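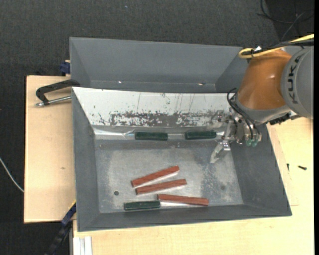

**Kuteck open day, bin picking cell — notes and questions**

**skarkon_fan36**
Went to the Kuteck open day in October. The talk on path planning was thin, but the picking demo was worth the train fare. KUKA arm, slim metal finger, green blocks and long reddish-brown bars in a sheet-metal bin. According to the handout the cell has logged 2156 picks since it was set up. No failure rate given. Did anyone else stay for the second run?

**getuvley**
I did. The bars are the interesting part. Lying at slight angles to each other, they leave very little room for a finger, and a bare metal floor gives you reflections along the edges. Most vision packages I have used dislike that.

**torque_limit**
Not convinced. Three bars and three blocks is a tidy bin. Fill it to the rim and then publish the number.

**getuvley**
Clutter is one problem, shiny metal is another. You can test them separately.

**torque_limit**
You can, but the handout said "production ready". A bin clamped to a wooden board is a bench test.

**skarkon_fan36**
Fair on the wording. I asked about the worn white panel at the back of the tray and was told finger contact — they had no force sensing on the early runs.

**aoun_2**
Was the controller the Aoun unit? We had trouble with ours dropping the gripper signal.

**skarkon_fan36**
Didn't ask. The cabinet was shut. I'll email them and post the reply.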